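Home | Races | Training Log | About

2 min read

August 6, 2023

Quick one, need to be up at 5. Ran the Wendham relay yesterday. Six legs, Wendham to Dalen and back, and we finished 40th. Out of 59 teams! Best we've ever done.

Fiona Cowie ran leg one and handed off way up in the pack, which was great and also terrible, because guess who had leg two. Me. Mostly uphill. Lost places the whole way and quit looking over my shoulder after the water stop. My left calf has been cranky since April and it started up again at the bridge. Not bad enough to stop. Bad enough to complain about for a whole paragraph.

Gavin Lamont took the long leg, the gravel one, and picked off a bunch of people on the last climb. No idea how, he'd barely trained. Said his legs felt "fine." Ok Gavin.

Handoff zone at Dalen was a mess again. Same as last year, everybody crammed into one corner of the parking lot, runners yelling names, teh volunteers yelling louder. We lost almost 2 minutes there looking for our own guy. They need cones or a rope or somthing.

Food after was good. Chili, cornbread, ran out of the lemon bars before I got one.
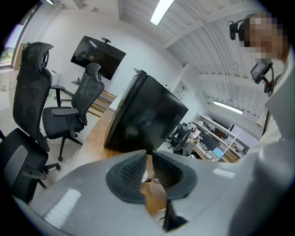

Anyway next up is the Vallia half, if the calf lets me. Plan is easy miles this week, nothing on hills, then see how Saturday feels. Fiona already signed up so now I kind of have to. More when I know.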